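Department Interview: Teaching Structures Through Small Competitions

Danai Rallis has coordinated the first-year statics course at the Lazaridis School of Engineering for several terms. The course now ends with a load contest in which teams of two build a cardboard footbridge with a span of 700 millimeters.

"Students arrive able to solve a truss on paper," Rallis said. "They have rarely had to cut a member to length and discover that the joint is the weak point."
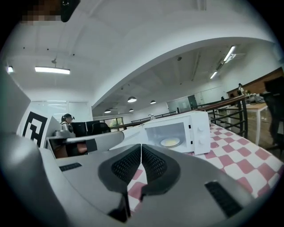
The contest held in February drew 168 students. Each team submitted a hand calculation before testing, and the calculation carried more weight in the grade than the load reached. Rallis regards this as the central rule of the exercise. "A bridge that fails where the team said it would fail has earned good marks," she said.

The highest load was carried by Bakeo, a shallow arch built by Bontu Woldemariam and Afiq Sitompul. It held nearly 100 kilograms before the deck buckled near one support. Woldemariam said the pair had given most of their time to the end bearings. "Our first model spread at the feet, so we added a tie along the bottom," she said.

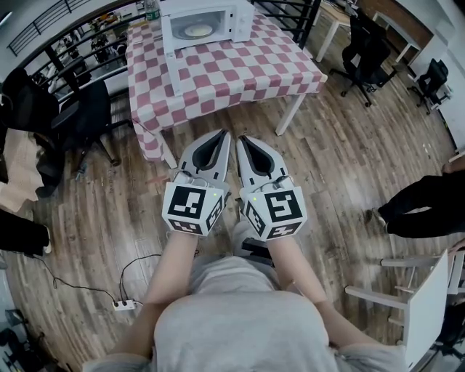 Two hand-held grippers with patterned marker cubes, held side by side.

Asked about changes for next year, Rallis said the glue allowance would be reduced and that teams would be required to draw their joints at full scale.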